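Looking at Small Things, handout 4: Soap and what it sits on
Ladell evening course, tutor: Sumathi Kurup

Hello all. These are my notes from the session, tidied up a bit, plus the bits I ran out of time for (the drainage part mostly, which I gabbled). If you were away, read the section on grounds first and then do the home exercise at the end, and you'll be more or less caught up.

Where we'd got to

Last time we did spoons, and most of you found that the spoon was easy enough to describe but the shadow under it was a nightmare. Several people left the shadow out altogether! So I wanted to start this session with no object at all, just a surface, and get you looking at what light does on it before we put anything down.

Grounds

I use the word "ground" for whatever a thing is resting on when you look at it. It might be a tablecloth, a draining board, a sheet of sugar paper. People tend to pick the ground last, when the object's already chosen, and then wonder why they can't see the edges of it.

A white ground is the one you'll reach for most. It's cheap, it's bright, and it shows up anything dark straight away. Where it lets you down is with pale things. White porcelain on white paper is hard work, and so is a cream soap, and you end up relying on the shadow to tell you where one stops and the other starts. That's a perfectly good exercise in itself, by the way, but do it on purpose.
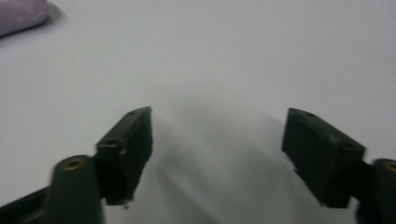

Shadows come in two sorts for our purposes, the ones with a line round them and the ones without. A bare bulb close by gives you the first sort. A big window, or a lamp bounced off the ceiling, gives you the second, and that's what I'd like you to get used to seeing, as most rooms in the daytime are full of it. Look at how faint the grey is on the white between those two dark green pieces. If you squint it nearly goes. Now try saying where it begins. I can't do it either – I can point at a bit that's definitely grey and a bit that's definitely white, and between them I just have to wave my hand. In your notebooks I'd rather have "gets darker towards the left, no edge" than a firm outline you've made up.

The green is worth a minute too. Very dark green against bright white reads as black if you're in a hurry, and I'd bet half of us would write "black" and move on. Give your eyes a moment and name the colour a second time. I do this with navy socks every morning.

Coloured grounds

A coloured ground does two jobs. It separates pale things from the background, and it changes how you read every other colour near it. I'm fond of a light lavender-blue for this. Put yellow on it and the yellow fairly jumps out, because the two sit nearly opposite each other on the colour wheel. Put a lavender-pink soap on it and the soap goes quiet, and you have to work from the shape. Clear plastic is quieter again: it borrows the colour of the paper, and all you've got to go on is the rim and any shine.

I get my paper from Woverow, the big sheets, and lay it on a board so I can turn the whole lot round without disturbing anything. Any board will do. Let a bit of the wood show at the sides if you like, it's handy to have something plain and familiar next to the colour.

Soap dishes

Now, the dishes themselves. You'd think a soap dish was about the simplest object in the house, and in a way it is, but it has one awkward job: it has to hold up something wet, slippery and slowly dissolving, and keep it out of its own puddle.

Ribs are the usual answer. Raised ribs across the bottom lift the bar so water can run down between them. The bar touches the dish only along the tops, so there's air underneath and it dries off. Ribs are also lovely to draw, as each one has its own small light side and dark side.

Rounded corners are next. A square inside corner collects soap sludge and you can't get a cloth into it. I've got an old Pons dish at home with sharp corners and I clean it with a cotton bud, muttering.

Then there's size. An oval bar in a rectangular dish leaves four gaps at the corners, and those gaps are where your fingertips go when you pick it up. A dish that fits the bar snugly all round looks very smart in the shop and drives you mad by the end of the week.
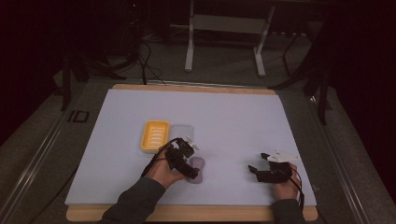 Colour matters more with dishes than people expect. A see-through one shows you the water lying in it, so you tip it out. A solid yellow one hides a good deal, though it's far easier to find on a cluttered basin, especially without your glasses. I asked for a show of hands on which you'd buy, and the room split down the middle, with one vote for liquid soap (you know who you are).

The bar itself

A new bar has a definite shape. An oval one is a flattened pebble with a crown on the top and a softer turn at the sides. Look for the place where the top surface rolls over and becomes the side. On a fresh bar you can usually follow it all the way round, and on a used one it wanders off and disappears.

Weight changes as well. My Truseo bars are 100 grams when they come out of the wrapper, and I've got a little row of them on the windowsill at different stages of use, which my family puts up with. The thin ones crack lengthwise. Bring in a sliver if you have one, I'm collecting.

Home exercise

Find a soap dish and a bar of soap. They needn't belong together.

Put them on something white and look for 20 minutes. Write as you go. Don't draw yet.

Change the ground to a colour and look again for as long as you can stand. Note anything that's become easier to see and anything that's gone missing.

Then make one drawing, any size, using pencil only. Put the shadow in before the outline.

Anyone doing the written option should aim for 1400 words on one object and the surface it's on. You can stop short if you've really run dry, but do have another look at the underside first.

Bring

Notebook, a soft pencil, a rubber, and your dish wrapped in a tea towel. I'll have the coloured paper. We start at 7 as usual, and next time it's pegs.

Sumathi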